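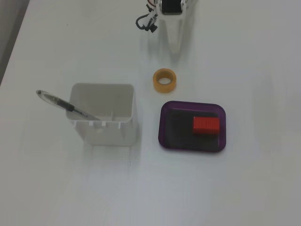
Figure 1. White work table with a gripper over it.

Does a Clear Desk Help You Study? A Second Look at a Popular Claim
Nia Lewis and Pejman Jalali
Study Skills and Research Methods, final project report

1. Why we picked this topic

Every first-year student at Mostyn gets the same handout. It says that a clear desk leads to a clear mind, and it says that students who tidy before they study remember more. There is no source on the handout. When we asked the learning center where the claim came from, we were pointed to a poster, and the poster quoted the handout.

We were not out to prove that mess is good for you. One of us keeps a very neat desk and the other does not, and our grades are close enough that neither of us can brag. We wanted to know if the advice deserved the confidence it is given with.

2. What other people have claimed

Most of what we found online was written by companies that sell storage. The Fedwood catalog has a two-page spread on "the science of calm surfaces" that names no scientist. Falomix, the planner app, says its users finish more work after a desk reset, but the only people it asked were those who still had the app open at the end of the month. Anyone who quit was left out. That would be a problem in any survey, and it is a big one when the people who quit are the ones the method failed.

The library had better material, though less of it. Some studies found that clutter pulls attention away during hard visual tasks. That seems fair, but searching for a shape on a screen is a long way from reading a chapter of economics. We could not find one study that followed ordinary students through ordinary homework and settled the matter.

3. What we did

We asked for volunteers in February through the course mailing list, and 200 students signed up. Each was placed by coin flip in one of two groups. The first group cleared everything off the desk before studying except what they needed for that session. The second group left the desk however it was. Both groups read a passage of 877 words on the history of canals and took a short recall quiz the next morning. They did this for 8 passages in all, each close to the same length.

Mali Rosser wrote the quizzes and graded them without knowing who was in which group. Fitzgerald Halvorsen, our section leader, checked the scoring key and made us throw out two questions that could be answered without reading anything.

4. What we found

Not much. The clear-desk group scored a little higher on the first three passages and a little lower on the next four. On the last one they were even. Averaged over the whole project, the gap was smaller than the gap between students who took the quiz before breakfast and students who took it after, and we had not even planned to look at that.

We also asked people how well they thought they had done. Here the groups did split. Students who had cleared their desks were more sure of their answers, including the wrong ones. We think this is the most useful result in the report, and we would like to see someone else repeat it before anybody makes a poster of it.

5. Problems with our own work

There are plenty. We could not see the desks. We had to trust people when they said they cleared them, and Emlyn Gronow, who read our draft, pointed out that a student who forgets to tidy is not likely to write and tell us. "Clear" also meant different things to different people. One student counted a desk as clear with a lamp, a plant and a sandwich on it.

The passages were dull, which may have hurt both groups equally or may not. The quizzes tested memory the next day and say nothing about a final exam weeks later. And signing up for a study about studying is not something a typical student does.

6. Cost

The learning center told us it spends $3,390 a year on printed study tips, the handout included. We were not able to find out how that is divided up. We do think a flat statement about memory, paid for and handed to every new student, ought to have a reference under it.

7. What we would change

We would ask for a photo of each desk at the start of every session, and we would use the students' own course reading in place of canals. The Sutari reading room has small booths that could be set up the same way for everyone, and we would ask to book those early, as they were full by the time we thought of it.

For now we suggest the handout say that some students like a clear desk and can try it to see if it suits them. The learning center has our draft wording and has not replied yet.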